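Drita Halilović had 785 runs left to score before the demo and no method she trusted for scoring them.

The project was called Sarar. It trained an arm in a simulated room, on a marble table nobody had ever eaten at, and then asked what the arm had learned. The old scoring was done by a program. It said yes if the right thing ended up in the right spot. Mateja Ionescu didn't like it.

"It passes runs where the arm knocks the fork away first," she said.

"The fork isn't part of the task."

"It is if you own the fork."

So they pulled 40 runs out of the 3,000 and watched them by hand, on two screens, with the program's marks hidden. Each of them wrote down pass or fail. They didn't talk while they did it. Drita ate crackers. The room on the screen had a wood floor and spoons lying all over the marble, and after an hour she caught herself wanting to tidy up.
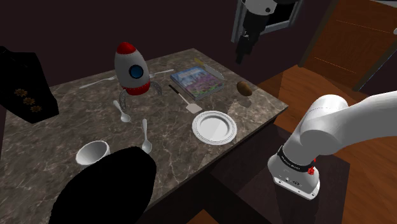
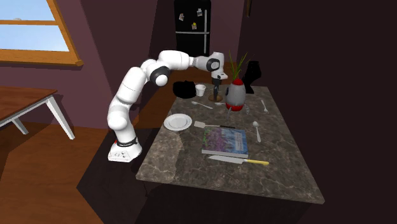 They compared sheets at six. They disagreed on 3 runs. The program disagreed with both of them on a good many more, always in the same direction.

"It's generous," Drita said.

"It was written by someone with a deadline."

Drita had written it, two years back in July, and Mateja knew that. Drita opened the file anyway and read through her own code. The check looked at one object and ignored the rest of the table.

She added a line for the fork, then one for the spoons. Then she deleted both and started a list of everything that could be moved. Mateja pulled her chair over and they argued about how far a spoon could slide before it counted.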